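Stakwood Introduces Hirnadier Clear Matte Finish for Pale Interior Woods

News release
April 28, 2026

FEHR — Stakwood, a maker of coatings for furniture and interior joinery, today released Hirnadier, a water-based clear matte finish for pale woods. The product is intended for tables, desks, shelving and wall panels where the buyer wants the wood to stay close to its bare color after coating.

Hirnadier replaces the company's earlier pale-wood finish, Kandutano, which will remain on the price list until December. Orders for Kandutano placed before the end of that month will be filled as stock allows. The two products share the same thinner and cleaning procedure, and shops that already spray Kandutano can change over after a normal flush of the line.

Clear finishes tend to darken pale wood in two ways. The first is wetting: the coating fills the surface pores and changes how light passes into the wood. The second is slow yellowing of the film or of the wood under it. Hirnadier addresses the first with a sealer coat that sits higher in the pores, and the second with a light-stable binder and an absorber package mixed in at the factory. No tinting with white pigment is used, so the grain is left open to view.

"White pigment hides the color shift, but it also clouds the grain, and on curved or angled figure the clouding is uneven," said Kazuhiro Hoshino, technical manager for wood coatings at Stakwood. "We set out to keep the pigment out entirely. That put most of the work into the sealer."

Application

Hirnadier is supplied as a sealer and a topcoat. The standard schedule is one coat of sealer and 2 coats of topcoat, with a light sanding after the sealer using 400 grit paper. Sanding between topcoats is optional. The material may be sprayed, rolled or brushed. Spraying gives the most even sheen on large flat parts, and the company recommends it for tabletops.

Surfaces must be clean, dry and free of wax before the sealer is applied. Tannin-rich woods should be tested on an offcut first, as water-based products can draw brown color to the surface. Iron contact is a separate matter. Steel wool, unprotected fasteners and wet metal tools can leave gray or black marks in many woods, and a clear coat will lock them in. Stakwood advises checking panels under low side light before sealing and removing any marks at that stage.

Coated parts can be stacked with spacers the next day. Full hardness takes longer, and tabletops should not be covered with mats, cloths or film during that time.

Care and repair

Finished surfaces can be cleaned with a damp cloth and mild soap. Abrasive pads should not be used on a matte surface, as they raise the gloss in patches. Light scuffs that remain on top of the film can often be lifted with a soft eraser. Marks that have gone through the topcoat need local sanding and a fresh coat over the full panel — spot repair on a matte finish usually shows.

The care sheet shipped with the product covers these steps and may be copied by furniture makers for their own customers.

Packaging and availability

Both the sealer and the topcoat are sold in 5 liter cans. Larger containers for production lines can be ordered on request. The order code for the full set is 1802, and the same code applies to replacement cans, with a suffix for sealer or topcoat.

Hirnadier is available now from Stakwood's warehouse in Fehr and through existing dealers. Technical data sheets, safety data sheets and the changeover note for Kandutano users can be requested from the sales office. Sample boards are available to trade customers on several pale woods, in coated and uncoated pairs.

About Stakwood

Stakwood develops and produces clear and pigmented coatings for furniture, interior joinery and wood flooring. The company supplies small workshops and production lines and operates its own test room for wear, stain and light exposure at its Fehr site.

Media contact: Stakwood Press Office, Fehr

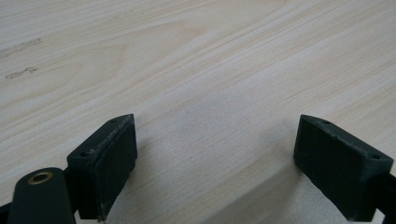
Pale wood surface with curving diagonal grain and two small dark marks.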